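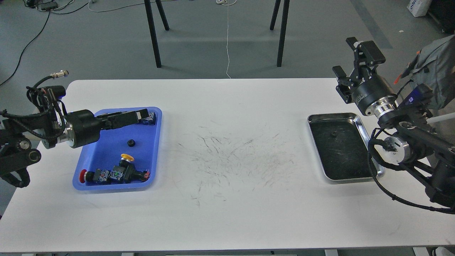
Tray discipline for two-arm sorting cells

Posted in: Bench Notes, Automation
May 27, 2022

Most of the rules written for bench cells deal with guarding and stops. Very little gets written down about the trays, and in my logs the trays account for more lost cycles than the arms do. These are the rules I now use for small electrical parts: push buttons, contact blocks, knobs.

1. One tray per arm, and the two trays differ in colour and finish. Blue plastic on the left and stainless with a black base on the right has been easy to tell apart in every log I've reviewed.

2. Dark parts don't go on a dark base if a camera has to find them. A small black knob is a fair target on blue and a poor one on black. If the process needs it there, record it as a known limitation and score it separately.

3. Mushroom-head buttons are to be presented lying on their side as well as upright. They roll. A test set with every head pointing up tells you very little.

4. Parts against a tray wall count as a separate condition. Parallel fingers need clearance on both sides, and the rim takes one of them away. In my December run on the Kragh fixture, 100 of 111 picks succeeded, and 8 of the failures were wall contacts.

5. Cable loops are checked at full reach before each session. Run both arms to the far corners at low speed and watch the slack. A loop that lies on the table must not be able to hook a tray rim.

6. Scuffs on the tabletop stay in the calibration record. White surfaces mark quickly, and an edge detector will happily report a scratch as a part. Re-shoot the background every five sessions.

Aksel Laxdal, who reviewed the Lusar draft of this list, wanted a maximum part count per tray. I've left it out. Spacing matters more than count, and I don't have a defensible figure for either yet.

The Jameo numbers will go in a separate post once I've re-run them with the corrected gripper offsets.

Shares: 8 | Comments: 5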